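Grip limit for soft fruit with a hand-held gripper?
Ikechukwu Edet, Apr 5, 2026

Is there a good practice figure for pad closure on fruit? Our Firno notes give none, and the kiwis bruise.

Hjalti Bundgaard
Depends on the fruit. Just go gently.

Elfriede Gruber
No general figure that I know of. Our house rules:
Close to first contact, then add no more than 4 mm.
Pads on the widest part of the fruit, stalk clear.
Lift straight up before moving sideways.
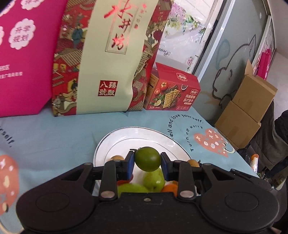 Discard any take in which the fruit slips, and log it. Replace bruised fruit before the next take. We review the limits each August.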